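件名: Re: [工作室ML] 積み木アームのシミュレーション、どこまで進んでますか

フェソの中の人です。返信が遅くなってすみません!昨夜やっと画面らしい画面が出るようになったので、貼っておきます。
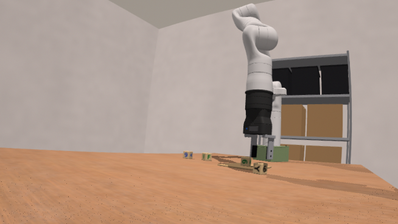

で、Morven Dow さんの質問です。

> 共同工作室のアームの件、実機を組む前にシミュレータで試すと
> 言っていましたが、その後どうでしょう。うちの Drestine は
> 掴む直前に手首が震えて止まりません。あと、積み木は文字入りの
> ほうがいいですか?無地なら端材ですぐ切れるのですが。
> Morven Dow

まず震えの件。うちも最初の週はまったく同じで、正直かなり落ち込みました(笑)。犯人は制御周期じゃなくて、接触の硬さの設定でした。初期値のままだと指が積み木に触れた瞬間に跳ね返されて、それを手首が追いかけてまた跳ねる、の繰り返しになるんです。硬さを100から39まで落としたら、すっと静かになりました。Drestine だと項目名が違うかもしれないけど、接触か摩擦のページのどこかにあるはずです。いっぺんに下げると今度は指が積み木にめり込むので、少しずつどうぞ。

文字入りか無地かは、断然文字入りをおすすめします!向きがひと目でわかるのが本当に楽で。無地で試していたときは、持ち上げたあとに90度回っていても全然気づけず、ログとにらめっこでした。ただし6と9は要注意です。転がるとどっちがどっちだか私にも読めません。実物を作るなら下に線を一本引いておくのがいいと思います。あと、うちのは木目のテーブルに木の積み木という組み合わせにしてしまったので、色だけで切り分ける方法はあっさり失敗しました。Xiao の認識スクリプトも影まで積み木だと言い張ってくれて、なかなか手ごわいです。

成績のほうは、夜のあいだ回しっぱなしにして試行が2,286回、成功が57パーセント。うーん、というところです。失敗は積み木どうしが近いときに多くて、片方を狙って降りていくと指の外側が隣を押してしまう。降りる前に手首を回して、空いている側から指を入れるように直しているところで、これが効けばもう少し上がると思います。

それから背景の棚と箱、「なんでそんなところに凝るの」と Wemirska の作業日に笑われたんですが、あれは工作室の奥の雰囲気に寄せてあります。壁だけの部屋で学習させたら、物が増えたとたんに迷子になったもので……。箱の中身までは作ってません、念のため。

実機の話も少し。指の内側に貼るゴム、どなたか余っていませんか。薄いのがいいです。厚いのを貼ると開き幅が足りなくなって、今の積み木だとぎりぎりなんですよね。台座の固定はボルトでいくつもりですが、天板に穴を開けていいかどうか、まだ返事をもらえていません。だめならクランプにします。

設定ファイルは共有フォルダの「feso_arm」に入れました。古いのも一緒に残っているので、6月と付いているほうを開いてください。Morven さん、硬さをいじってみてどうなったか、また教えてもらえるとうれしいです。私は今夜も20時くらいから工作室にいます。

フェソ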